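Werkstatt > Software > Testberichte

Jutelia Vi von Berov: Simulator für zweiarmige Roboter

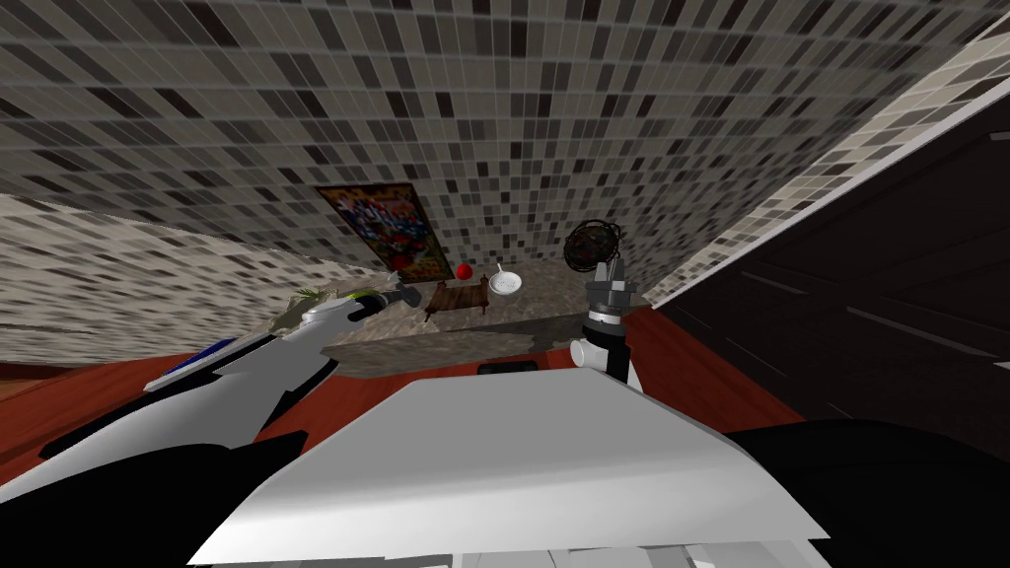 Gekauft habe ich die Lizenz für 570 Euro, um Greifabläufe an der Küchentheke vorab zu prüfen. Einrichtung und Bedienung sind in Ordnung. Der Fehler kam im Dauerlauf: Nach 90 Minuten fiel die Kollisionsprüfung des rechten Arms aus, ohne Warnung. Der Greifer fuhr durch die Arbeitsplatte, das Protokoll meldete »frei«. Zweimal nachgestellt, gleiches Ergebnis. Der Support nennt Ticket 1238 – eine Lösung fehlt bisher. Für Sicherheitsnachweise derzeit nicht geeignet.

Kategorie: Robotik, Simulation

Kontakt | © Werkstattblatt Kedesberg | Nach oben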